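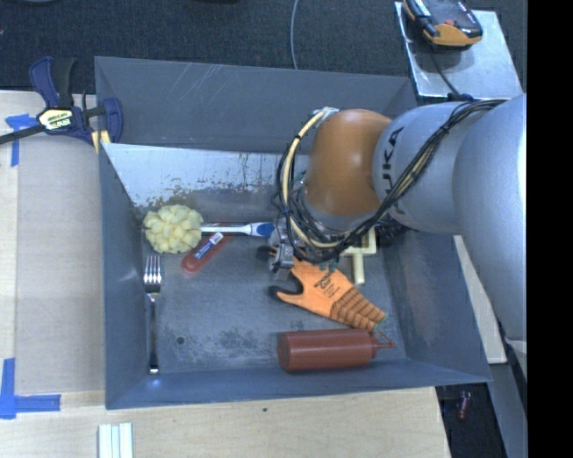

3. Method

3.1 Bin and objects

All trials were run in one metal bin with sloping walls, held at the corner with a bar clamp. Blue tape on the bench beside it gives a reference for putting the bin back if it gets knocked. The floor and walls are worn and the grey is uneven, which matters for the depth and colour results in section 4.

Objects were drawn from the Stockdale set, our name for the mix of household and workshop items kept in the lab. A typical load includes a fork, a work glove, a squeeze bottle, and a scrubber or brush with a long handle. We chose items that differ in stiffness and in how much light they reflect. The fork is thin and shiny and lies nearly flush with the floor. The glove is soft and changes shape each time it is dropped.

Each load was tipped in from a tub and left as it fell. Objects that landed outside the bin were put back by hand near the centre. Objects touching a wall were left there.

3.2 Arm and control

The arm is a KUKA with a finger gripper pointing down into the bin. Gripper cables are tied along the outside of the arm with enough slack for the wrist to turn. In early runs the loop caught on the bin rim when the wrist turned past its midpoint, so we limited wrist rotation in software. This removes some grasp angles near the far wall. We did not correct for it in the scores.

Motion commands come from Hekard, the planner written by last year's group. We changed only the approach height and the speed of the final descent.

3.3 Grasp selection

Two methods were compared. The baseline picks the highest point in the depth map and closes the gripper across the narrower side. The second method, Kuswood, scores a set of candidate grasps with a small network trained on some 3000 labelled attempts from the Stevside lab. Both methods see the same depth map and have the same time limit.

3.4 Procedure

1. Load the bin and record a depth map.
2. Run the chosen method until the bin is clear or 16 attempts have been made.
3. Log each attempt as a lift, a slip or a miss. A lift counts only if the object is still held at the drop point.
4. Reload and repeat with the other method.

Each load held 6 objects. A load was stopped early after 4 misses in a row, and the remaining objects were logged as not cleared.

3.5 Known limits

The two methods did not see identical piles. We matched the objects but could not match how they fell. The depth sensor also returns gaps on polished metal, so the fork is often missing from the map altogether. The baseline cannot pick what it cannot see. Kuswood sometimes proposes a grasp at the edge of a gap, and these attempts were logged in the normal way.

Glove lifts were hard to score. When the gripper took hold of a single finger, the cuff could drag along the floor and move other items. We counted these as lifts and noted the disturbance in a separate column (Appendix B).

4. Results

4.1 Clearance by object type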